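Fastine glove kit -- anyone paid for one yet?

Forum: Hand Tracking and Teleop > Gear and Services

gripeworks
Posted 21 April 2019

Looking at the Fastine kit for a small grasping project. You get a left and a right glove, a marker cube for the back of each hand, software, and a year of updates. The sales page says "ready in minutes" and "works with everyday objects," and then there's a form where you ask for a price. I don't love forms where you ask for a price.

What I want to know before I fill it in:

1. Does the cube tracking hold up when you work over a messy table?

The demo clips I've seen have one block on a bare surface. Our table looks more like the one below, and I need both hands in there at once. 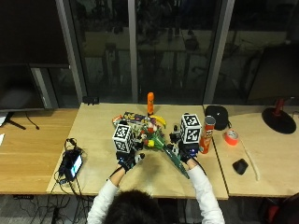
2. How bad is the cable?

I can see one running off the right glove and across the table. Fine for sitting down. I'd like to hear from someone who has reached across themselves with it on.

3. Is the calibration a one-time thing or an every-morning thing?

The manual says "as needed," which could mean anything.

4. What happens to the recordings if I stop paying?

If the files only open in their viewer I'm out.

--------

mothballed_arm
Reply #1

We had a pair on trial for two months. I'll take your list in order.

Tracking is good while the camera can see the cube. Roll your hand palm up and the cube goes underneath, and then the software guesses. The guess looks smooth, and that bothers me more than a gap would. With a gap I know to throw the take away.

Something tall near the back of the table, like your orange thing, may or may not hurt you depending on where the camera sits. Fake flowers were a pain for us. Fingers go into the leaves and you're relying on the glove sensors alone, and those drift.

Calibration was every morning. Also after lunch if you took the gloves off.

--------

Pell_and_Sons
Reply #2

Gonna disagree with #1 on drift. We bought two kits and I don't see it unless the glove is a bad fit. They come in one size. If you have small hands the fingertip parts slide and you get garbage, sure. On me they're snug and a calibration lasts all day.

The cable is a nuisance for a week and then you quit noticing.

--------

mothballed_arm
Reply #3

"One size" for something that measures fingers is a pretty big asterisk, don't you think? Half our people couldn't wear it. We shouldn't have to hire by glove size.

--------

Pell_and_Sons
Reply #4

Fair. I'd still take it over the Busent gloves, which come in sizes and quit on me in the middle of a session every other day.

--------

tallowcreek
Reply #5

Has anybody asked them for an error number with objects on the table? I did. They sent a PDF with 371 trials in it, which sounds like plenty until you read the setup page. Single object, single hand, hand always above the object. 74 of those were left out for "marker loss" and the average was figured on what remained.

So their accuracy figure is for the times it worked. I wrote back to ask what counted as marker loss and got a link to book a call.

--------

gripeworks
Reply #6

Thanks, that's the sort of thing I was after. Dropping 74 out of 371 on the easy version does not make me hopeful about bananas and chip cans.

Did the PDF say anything on round stuff? A Pringles can is one of the things I care about since your fingers go around the far side of it.

--------

tallowcreek
Reply #7

Boxes only. I can send you the PDF if your messages are open.

--------

Pell_and_Sons
Reply #8

You people want a lab instrument at a hobby price. For collecting a pile of pick-and-place takes it does the job. Put a second camera up and most of the cube problem goes away.

--------

mothballed_arm
Reply #9

A second camera is extra, and so is the license to use it. Check the quote before you tell him that. Ours went up enough that my boss asked if there'd been a typo.

--------

oxbow77
Reply #10

On question 4, since it got skipped. You can export to CSV while your subscription is live. After it lapses the viewer still opens old takes but the export button goes gray. Export everything as you go. Ikomgate rents the same kit by the week and hands over the CSV files at the end, so that might be a cheaper way to find out if you hate it. Ask them which version of the gloves they have -- mine were the older ones.

--------

gripeworks
Reply #11

Gray export button is close to a dealbreaker. I'll price a week from Ikomgate and run it on the full mess, flowers included, one camera. If the palm-up takes come back smooth and wrong I'm keeping my money.

tallowcreek, messages are open now.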